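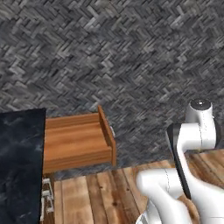
Re: [flisik-users] allotment water rates
16 Jan 2020

Sorry for slow reply, been up to my neck in it. Quick answers below.

Hafþór Ravn wrote:
> Two questions. Is the standing charge still 200 a plot, and does
> the Stastomness side pay the same as us? Their meter said 573
> in September and I never saw a bill for it.

Charge — yes, 200, same as last year. Half plots pay half. Don't send it to the old account, it's closed.

Stastomness: same rate, but billed separately till the pipe is split. The 573 is right, I read it myself. Bill went to the wrong adress, I've asked for a copy.

Also the 2 taps by the Ramament gate are off till the frosts are over. Please dont force them, the left one has a new washer and I'm not doing it again. Water butts are fine to use — lids back on after.

Anyone who wants seed potatoes on the shared order, email me off list with variety and weight. Have had three so far, all wanting Charlotte.

Will send the plot map when I find it.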